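Notes from the Practice Room: Getting Reacquainted with the Running Stitch

Those of you who have been with the Mnguni Skills Center for a while will know that every winter we pick one very ordinary task and spend a good long while on it. Last year it was knots, and I still hear from people who found they had been tying the same slightly wrong knot since their first year of training (I was one of them, so there is no shame in it). This January we are turning to the closing of a long, narrow skin incision, the kind that looks as if it ought to take no time at all and then somehow eats up the better part of an evening.

I have a soft spot for this exercise. It is humble, it is a bit repetitive, and it shows you your own habits more plainly than anything fancier will. A long cut gives you room to settle into a rhythm, and it also gives you room to lose that rhythm halfway along, when the bites start creeping closer together on one side and you find yourself with a little pucker of extra tissue at the far end. We call that pucker a dog ear, as most people do, and I have made enough of them to fill a kennel.

The practice room will be open to members in the evenings for the whole of the month, with the doors unlocked from 6 until the last person is ready to go home. You will find the usual trays set out along the window side, and the curved needles and black thread are in the drawers labeled Dullia, which is the name we gave the new storage cabinet after a long and rather silly discussion over soup. Please put things back where you found them. The old cabinet had a drawer that was simply called "various," and we would all like to avoid going down that road again.

For anyone who has been away from suturing for a few months, I would suggest spending the first sitting on nothing but how the needle sits in the jaws. Hold it a little past the middle, toward the end where the thread is attached, and get it square to the driver before you go anywhere near the tissue. It feels slow. Do it anyway, and do it the same way each time, until you catch yourself doing it without thinking. Then let the point meet the skin straight on and turn the needle through along its own curve, so that it comes up about as far from the edge as it went in. Pushing it forward in a straight line is the commonest habit we see, and it tugs at the tissue and bends needles, and we have a small jar of bent needles to prove it.

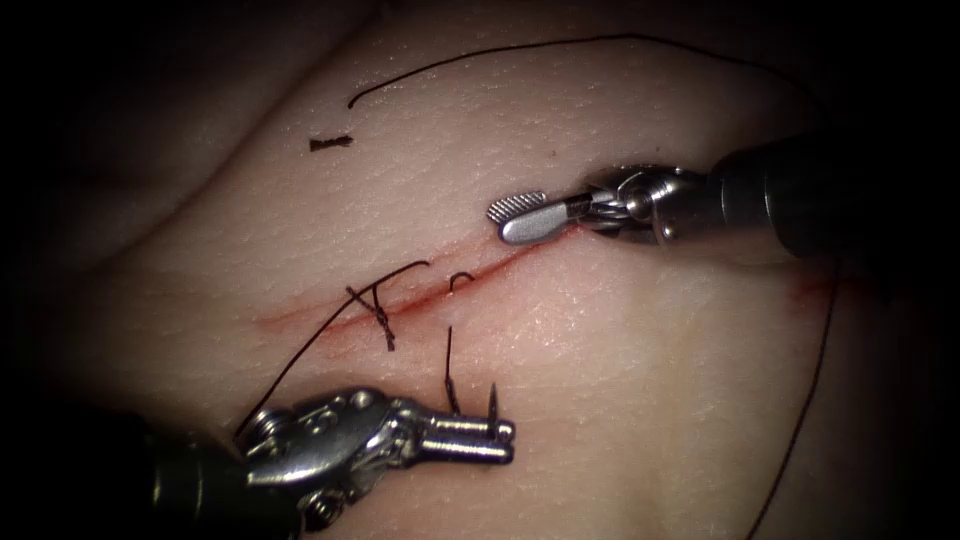
How do you keep a long strand of thread from getting in the way while you are stitching?

Lay the slack off to one side before each bite, away from where the needle will come out, and pull through in a smooth, steady motion so that loops don't have a chance to form near the wound edges. If you do find a loop crossing your path, stop and move it before you place the next stitch. It is much easier to clear a loop that is lying loosely on the surface than one you have already sewn down. Cutting a more modest length to begin with helps too, and most of us start with far more thread than we need.

Once you are comfortable with the needle, turn your attention to the other instrument, the grasper, which tends to get forgotten. It is there to lift the edge gently and steady it, and later to receive the needle as it comes through. Skin edges bruise more easily than we like to admit, so take hold lightly and let go as soon as you have what you need. Between bites, keep the jaws close by and open, where you can see them, and you will save yourself a surprising amount of wandering back and forth. I like to practice a few passes with no thread on the needle at all, handing it from one instrument to the other until the exchange feels friendly.

As for spacing, pick a distance and stay with it. Some people like to mark the skin first with a fine pen, and there is nothing wrong with that, particularly on a cut that runs at a slant to the way you are sitting. Others place one stitch in the middle to begin with and then work outward in halves, and that does wonders for the dog ear problem, though of course it means separate stitches and a fair few more knots. Try both on the same evening if you can, and look at the two side by side before you pack up.

We are also putting together another edition of the Satis workbook, and we would love to have your notes in it. The last one went out to 200 members and came back to us (well, a good many of the copies did) with pencil all over the margins, and those scribbles turned out to be the best part. If you have a trick for keeping the tension even, or a way of starting off that doesn't slip, write it down and drop it in the tray by the Clundirero room. Drawings are very welcome, including bad ones.

To save a place in the practice room, call the front desk at extension 2963 and leave your name and the evening you would like. Tea is in the kitchen, and please bring your own mug.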